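3.2 Household survey and classification of switching behavior
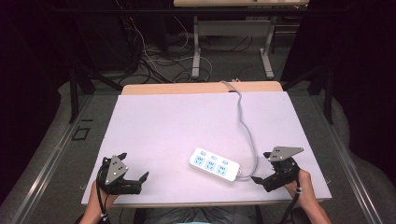 Standby load is the power drawn by appliances that are plugged in but not performing their main function. Earlier estimates of this load were based largely on laboratory measurements of single devices, multiplied by ownership rates. Such estimates leave out the behavior of the occupants, who may disconnect a device at the wall, at an intermediate power strip, or at the device itself. The survey described in this section was designed to separate these three cases.

The survey was carried out in the towns of Skedmont and Imrie, which share a distribution company and a tariff but differ in housing stock. Skedmont consists mainly of apartment buildings with few wall outlets per room. Imrie is made up of detached houses, many of them rewired in the past two decades. Invitations were mailed to 2,512 addresses drawn from the billing register, and 1,732 households returned a usable questionnaire. Questionnaires were treated as unusable if the section on living room equipment was blank or if the household had moved within the survey period.

Of the responding households, 762 agreed to have plug-level meters installed for 90 days. The meters recorded active power at one-minute intervals and stored the readings locally until collection. Installation began in January in both towns. Where a household used a power strip, one meter was placed between the strip and the wall outlet, and further meters were placed between the strip and each connected appliance. This arrangement allows the draw of the strip itself, including indicator lamps and surge protection parts, to be obtained by subtraction.

Power strips were sorted into three types. Type A has no switch. Type B has one switch that controls all sockets. Type C has a separate switch for each socket, as in the three-socket unit shown in Figure 4. The distinction matters for the analysis that follows. With a Type B strip, an occupant who wants to keep one device running – a router, for example – must leave every other device on the same strip connected. With a Type C strip the devices can be disconnected one at a time, although doing so requires the occupant to know which switch belongs to which load.

Figure 4. Power strip with a switch above each of its three sockets (Type C).

A switching event was defined as a drop in measured power to zero at the appliance meter, lasting at least ten minutes, while voltage was still present at the wall outlet. Drops that occurred at the same time on all appliance meters of a strip were assigned to the strip as a whole. All other drops were assigned to the single socket or to the appliance. The meters cannot tell the difference between a socket switch being turned off and a plug being pulled out, and the two actions are therefore combined in the tables. Outages reported by the distribution company were removed before classification.

Self-reported behavior was recorded with four answer options, from "never" to "every day." The wording was taken from the earlier Umon study so that the two sets of answers could be compared. One change was made: the Umon form asked about "turning off at the plug," which pilot respondents in Imrie understood to include the appliance's own power button. The revised form lists the button as a separate item.

Meter data were processed with the Flanik package using its default filter for short gaps. Gaps longer than one hour were left unfilled, and a household-day with more than three such gaps was dropped. No correction was made for outdoor temperature, as heating equipment was excluded from metering in both towns.

Two limits of the design should be noted. Households that accepted meters may be more interested in energy use than those that declined, and the presence of the meters may itself have prompted switching in the first days after installation. The second effect is examined in Section 4.1 by comparing the first and last weeks of each record. The first can be examined only through the questionnaire answers, which are available for both groups.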